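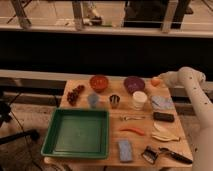
A green tray, two bowls, some cups and a bunch of grapes on a wooden table.

Sorting Things on a Table

Have you ever been asked to clear a table and not known where to start? There are bowls, cups, some fruit and a few little things that don't seem to belong with anything. Sorting is a way to make that job easier. It means putting things into groups because they are alike in some way.

People sort all day long. Stores do it with shelves. Libraries do it with books. You do it when you put your socks in one drawer and your shirts in another.

Picking a rule

Before you sort, you need a rule. A rule tells you which things go together. One rule you could use is color. The bowls on our table would go in different groups, since one is red-orange and the other is purple. The orange ball might go near the red-orange bowl, or it might get a group of its own. You get to decide, but once you decide, you should stick to it.

Another rule is shape. A ball is round in every direction. A bowl is round when you look down into it, but it has a hollow inside. The tray is a rectangle, and so is the flat packet with the light blue and white pattern.

A third rule is what a thing is for. Cups are for drinking, so all the cups go together, even though one is pale blue, one is white and one is metallic. Grapes are for eating. Most families use this rule in the kitchen, and it is the reason your forks are not kept with your crayons.

What is it made of?

Scientists call the stuff a thing is made of its material. Wood, metal, glass and plastic are all materials. Some let light through. The pale blue cup does, a little, and you can partly see the wood through it. The word for that is translucent. A window is transparent, so you can see through it clearly. A metal cup is opaque. No light gets through at all.

Shiny things send light back to your eyes. Look into the back of a spoon and you will see a tiny, bent picture of yourself — your nose will look very big.

Why trays are useful

A tray has a flat floor and raised sides. The floor gives things a place to stand, and the sides stop them from sliding or rolling off. This matters most for balls and loose grapes. A tray also lets you move many things in one trip. Put heavy things in the middle and carry it with 2 hands.

Try it at home

Ask a grown-up for a tray and a few things from the kitchen that won't break. Spread them out on a table. Pick a rule and sort them. Then mix everything up and sort again with a new rule.

Next, set a timer for 60 seconds and see if you can finish before it rings. If something doesn't fit in any group, put it to one side. You may need a better rule — or a group called "other."

When you are done, put everything back where it came from.

Words to know

Material: what a thing is made of.
Opaque: letting no light through.
Sort: to put things into groups.
Translucent: letting some light through.

Next in Ulura Young Readers: Why Do Balls Roll?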